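Über uns

Rimska - Büroausstattung, Kabel und Stromverteilung für Arbeitsplätze

Rimska richtet Arbeitsplätze mit Strom und Kabeln ein. Wir liefern Steckdosenleisten, Verlängerungen, Kabelführungen und das nötige Kleinmaterial an Büros, Schulungsräume und Werkstätten. Dazu nehmen wir gebrauchte Ausstattung zurück, sortieren sie und geben sie wieder aus, wenn sie in Ordnung ist. Unser Sitz ist in Tillville, im Erdgeschoss des ehemaligen Druckereigebäudes. Der Eingang liegt auf der Hofseite.

Was wir machen

Die meisten Kunden rufen an, wenn ein Umzug ansteht. Dann geht es zuerst um die Frage, was vom alten Bestand mitkommt. In einem normalen Büro mit zwölf Arbeitsplätzen liegen unter den Tischen mehr Kabel, als irgendjemand benutzt: Netzteile ohne Gerät, doppelte Verlängerungen, Leisten, die an anderen Leisten hängen. Wir bauen das ab, nehmen es mit und legen es bei uns auf den Tisch. Der Kunde bekommt eine Liste mit drei Spalten: behalten, ersetzen, entsorgen.

Beim Neuaufbau planen wir je Arbeitsplatz eine Leiste und einen festen Weg für jedes Kabel. Hintereinander gesteckte Leisten gibt es bei uns nicht, auch nicht vorübergehend. Wenn die Wandsteckdosen nicht reichen, sagen wir das und verweisen an einen Elektrobetrieb. Feste Installationen in der Wand führen wir nicht aus.

Für Veranstaltungen und Schulungen verleihen wir vollständige Sätze. Ein Satz besteht aus Leisten, Verlängerungen und Kabelbrücken in einer Kiste mit Packliste im Deckel. Der kleinste Satz reicht für sechs Tische. Größere Sätze stellen wir nach Grundriss zusammen.

Der große Tisch

Der größte Teil der Arbeit findet an einem großen weißen Tisch statt. Er ist unser Sortierplatz, Packplatz und, wenn Besuch kommt, auch unser Besprechungstisch. Die helle Fläche haben wir bewusst gewählt. Auf ihr sieht man Schmutz, kleine Schrauben und abgebrochene Kunststoffteile sofort. Weiße Kabel übersieht man darauf allerdings leichter als schwarze, daran gewöhnt man sich nach ein paar Wochen.
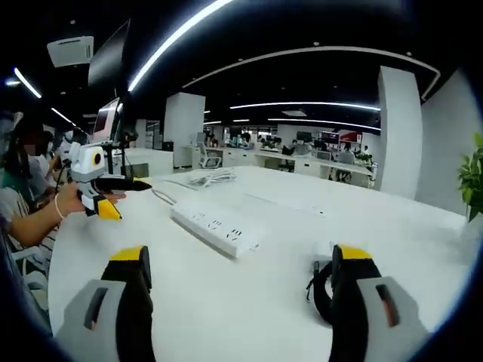

Gearbeitet wird im Sitzen. Früher hatten wir hohe Packtische, aber die Durchsicht einer Rücknahme kann einen ganzen Vormittag dauern, und dafür sind Stühle besser. Wer sortiert, fängt mit den Steckdosenleisten an und nimmt sich danach die Kabel vor. Adapter und Kleinteile kommen zuletzt. Diese Reihenfolge steht auch im Einarbeitungsblatt, das neue Kolleginnen und Kollegen am ersten Tag bekommen.

Wie eine Rücknahme abläuft

Jede Lieferung bekommt bei der Ankunft eine Nummer. Die Nummer steht auf der Kiste und auf dem Laufzettel, und sie bleibt bis zum Schluss dieselbe. Danach wird ausgepackt und grob getrennt. Teile mit gebrochenem Gehäuse, geknickter Zuleitung oder verfärbten Kontakten kommen gleich in die Kiste für die Verwertung. Eine Reparatur lohnt sich bei Leisten nicht, und wir öffnen auch keine Gehäuse.

Was übrig bleibt, wird abgewischt und von allen Seiten angesehen. Die Unterseite ist wichtig, dort stehen die Angaben zur Belastbarkeit. Fehlen diese Angaben oder sind sie nicht mehr lesbar, geben wir die Leiste nicht wieder aus. Anschließend folgt die elektrische Prüfung durch eine Fachkraft in einem eigenen Raum. Am Sortiertisch wird nichts unter Spannung gesetzt.

Kabel wickeln wir von Hand in lockeren Schlaufen, der Stecker liegt außen. Enge Wicklungen um Hand und Ellbogen machen wir nicht, auch wenn es schneller geht - die Leitung verdreht sich dabei und liegt später auf dem Boden nicht flach. Gebunden wird mit Klettband. Kabelbinder verwenden wir nur bei fester Montage unter der Tischplatte.

Im vergangenen Jahr sind auf diese Weise fast 2.000 Leisten durch unsere Hände gegangen. 465 davon mussten in die Verwertung. Der Rest liegt entweder im Verleih oder ist wieder bei Kunden im Einsatz. 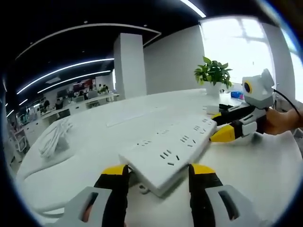
Mehrfachsteckdosen kaufen wir überwiegend in Weiß. Das passt zu den meisten Büromöbeln, und Ersatz lässt sich auch nach Jahren noch in ähnlicher Form beschaffen. Schwarze Modelle führen wir für Bühnen und Messestände. Bunte Leisten hatten wir einmal im Programm und haben sie wieder herausgenommen.

Bei der Auswahl achten wir auf den Abstand der Steckplätze. Ein breites Netzteil verdeckt gern den Nachbarplatz, und auf dem Papier hat eine Leiste dann mehr Plätze als unter dem Schreibtisch. Wer uns vor der Bestellung schreibt, welche Geräte angeschlossen werden, bekommt deshalb manchmal eine längere Leiste empfohlen als angefragt.

Lager und Versand

Das Lager schließt direkt an den Arbeitsraum an. Neue Ware liegt links, geprüfte Rückläufer liegen rechts, Verleihkisten stehen im Mittelgang. Jede Leistenlänge hat ein eigenes Fach. Derzeit führen wir 3.055 Artikel, darunter viele Kleinteile wie Klemmen, Tüllen, Bodenkanäle und Beschriftungsschilder.

Verschickt wird in Kartons, die wir selbst schon einmal erhalten haben, solange sie stabil sind. Neue Kartons nehmen wir nur für Verleihsätze auf dem Hinweg. Als Füllmaterial dient Papier. Zuleitungen legen wir neben die Leiste und nicht darum herum, sonst drückt der Stecker beim Transport gegen das Gehäuse.

Bestellungen bis 1.000 Euro gehen bei bekannten Kunden auf Rechnung hinaus. Darüber bitten wir um eine schriftliche Bestätigung.

Wie es angefangen hat

Rimska ist aus dem Verleih Tavares hervorgegangen. Tavares vermietete Tische und Stühle für Tagungen, und zu fast jeder Miete wurde nach Strom gefragt. Aus zwei Kisten mit Verlängerungen wurde ein Regal, aus dem Regal ein eigener Bereich. Als der Möbelverleih aufgegeben wurde, blieb dieser Bereich bestehen und bekam einen neuen Namen. Manche Kisten im Mittelgang tragen noch den alten Schriftzug. Wir lassen ihn dran, die Kisten sind gut.

Mit Trillow kam später unsere eigene Reihe für Kabelordnung dazu. Sie umfasst Tischklemmen, eine Wanne zum Einhängen unter die Platte und Schilder zum Beschriften beider Kabelenden. Die Schilder verkaufen sich am besten. Die Wanne gibt es in zwei Längen, die kurze Ausführung war zeitweise vergriffen und ist ab Februar wieder lieferbar.

Zusammenarbeit mit Schulen

Für Schulen in Tillville bieten wir eine Bestandsdurchsicht in den Ferien an. Wir gehen durch Fachräume und Lehrerzimmer, sammeln lose Leisten und Verlängerungen ein und bringen sie nach der Prüfung beschriftet zurück. Auf dem Schild steht der Raum, in den das Teil gehört. Das klingt nach wenig, spart den Schulen aber viel Sucherei, besonders vor Prüfungen und Elternabenden.

Anmeldungen bitte mindestens vier Wochen vorher. In den Sommerferien sind die Termine schnell vergeben, in den Winterferien ist meistens noch etwas frei.

Besuch und Abgabe

Wer einzelne Teile abgeben möchte, kann das ohne Termin tun. Bitte Kabel vorher abstecken und keine Geräte mit Akku dazulegen, diese nehmen wir nicht an. Größere Mengen holen wir im Stadtgebiet ab. Für eine Beratung ist eine kurze Anmeldung sinnvoll. Bringen Sie einen Grundriss mit, eine Handskizze mit Tischen und Wandsteckdosen reicht aus.

Parkplätze gibt es im Hof, die Einfahrt ist schmal. Lieferwagen bitte rückwärts an die Rampe.

Stand: Januar 2019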